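**Riders wanted for the Perkthorpe air shuttle trials**

Have you ever sat in traffic on the Brustlow bridge, looked up at all that empty sky, and wondered why you couldn't just go over the top? So have we, and for a good while now! Morgan is getting its small electric passenger aircraft, the Kekico, ready for regular hops between Brustlow and Perkthorpe, and we'd love to have 52 local people help us shape the cabin and the boarding routine.

You don't need to know a thing about flying. We're hoping for commuters, parents, students, retirees, folks who travel with a cane or a wheelchair, and (yes, please!) a few nervous fliers.
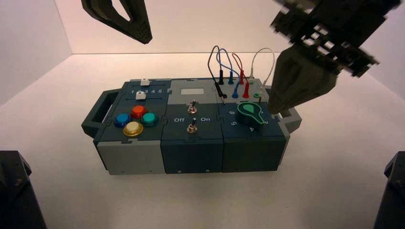
Each rider comes in for two sessions in November, both on the ground in our full-size practice cabin. You'll find your seat, buckle up, stow a bag weighing up to 20 pounds, and then sit down with us over coffee and tell us what felt awkward. Take your time with that part - we really do want to hear it.

Riders receive $600 once both sessions are done, and parking is free. You must be 18 or older and live in Brustlow or Perkthorpe. To sign up, stop by the Morgan front desk in Perkthorpe before 5 p.m. and ask for a rider form.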